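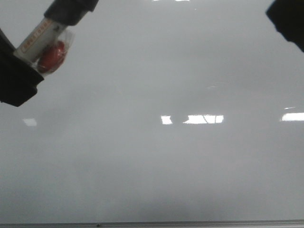
The town of Fekthorpe has one stationery store, and it has been open for 70 years. Edith Cuadros runs it now, on the same corner where her aunt started out selling ledgers and typewriter ribbon. Most of her trade these days is in things people write with. The labels on them matter more than a visitor might think. A white tube with a long orange-red strip of print down its side is easy to spot in a crowded drawer, even when the lettering is too small to read, and her regulars tend to ask for things by color. They say "the orange one" and she knows which shelf to go to.

The store carries 400 kinds of pens, pencils and markers. Cuadros keeps the list by hand in a green book under the register. Her nephew once typed it up for her, and she thanked him and went on using the book.

Business dropped when the county school began buying its supplies in bulk, and dropped again when the paper mill at Drerko closed. She cut her hours and let the upstairs room to a tailor. What brought people back was repair work. Brijesh Tyagi, a retired machinist, had been fixing fountain pens at his kitchen table and wanted a place with better light. Cuadros gave him the desk by the front window, and he has been there four mornings a week ever since.

"People bring in a pen that was their father's," Tyagi says. "Usually it's full of dried ink. You soak it, you wait, you soak it again."

He charges $16 for a cleaning and more if a part has to be made. Some of the pens come by mail from other states, wrapped in socks or packed in coffee cans. He answers every letter with a letter, written with the pen he has just repaired, so the owner can see how it lays down a line.

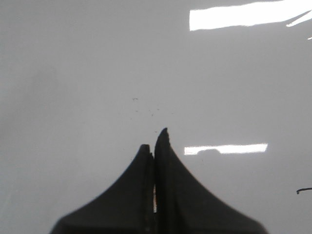 The letters led to the evening group. Miyuki Nakajima, who teaches third grade, had mailed Tyagi her grandmother's pen and liked his reply so much that she asked if he would show her class how to write one. He said no to the class - he doesn't care for crowds - but he offered an hour at the store after closing. She came with two friends. By June there were people sitting on the step stools.

They meet at seven. There is no lesson. Everyone writes to somebody, and Cuadros sells the stamps. Teodoro Camacho drives over from Mamani, where he works at the grain elevator, and writes to a cousin he hasn't seen since they were boys. He didn't have much to say at first. His last letter ran to nine pages, most of it about a dispute over a fence.

Cuadros is 68 and has had an offer for the building. She hasn't answered it. The roof needs work, and the bank in Eltar wants to see another year of figures before it lends her the money.

In the meantime she has ordered more envelopes, the heavy cream kind, and moved the greeting cards to the back to make room for a second table.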